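3.2 Handling rules for glassware

The rules in this section apply to the coffee cell at the Conia site. They were drafted after the first 30 sessions and revised once, in August, when the Hulon checklist was merged with the one used at Skasen. Both arms share one rail and can reach the middle of the floor, so the rules treat that area as a shared zone. An arm may enter it while the other is present only if both are running at reduced speed. The operator stays outside the side panels while either arm has power.
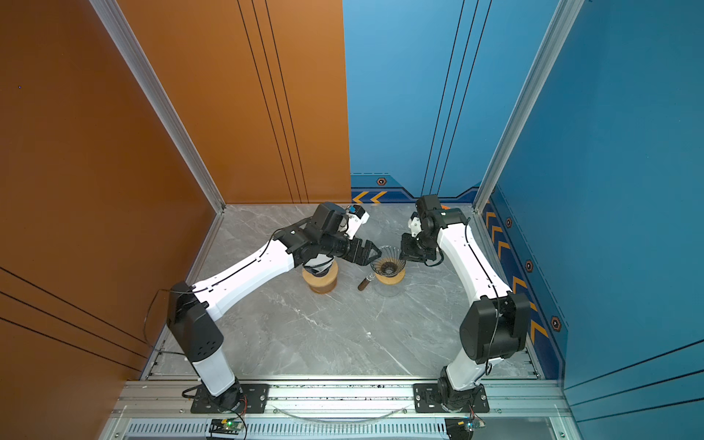
Page last updated: August

Glass is handled under a separate force limit, set at 8 N for every gripper. Before a session, the operator checks each item for chips and logs its position. Ribbed drippers are to be gripped across the body and never by the rim. A server found on its side is recorded as a deviation, and the session is paused if the handle can't be reached by either arm without crossing the shared zone. Loose items such as vials are logged in the same way.

We use cookies to improve your experience on this site. Accept | Manage settings

Residue is covered by its own rule. Stands and inserts may carry coffee stains, but a surface the fingers are meant to close on has to be wiped down before the next session. The Echeverría protocol, which we followed at first, asked for a full cleaning each time. We dropped this for the stands and kept it for the glass.

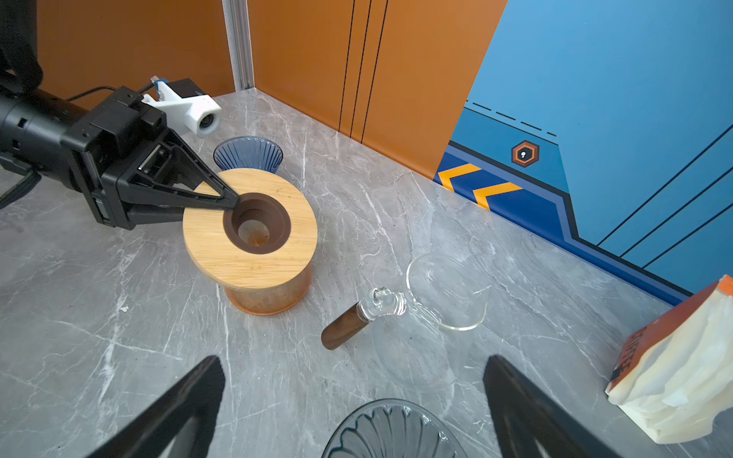
Figure 2. Wrist camera view of a gripper reaching into the dripper stand, with the glass server on its side.

Camera brackets and cables are inspected with the grippers. A cable must have enough slack for the full range of the wrist and must not hang below the fingertips. Of the 251 sessions logged under the revised rules, up to 2 percent were stopped for a cable fault. Stopped sessions stay in the log and are marked as incomplete.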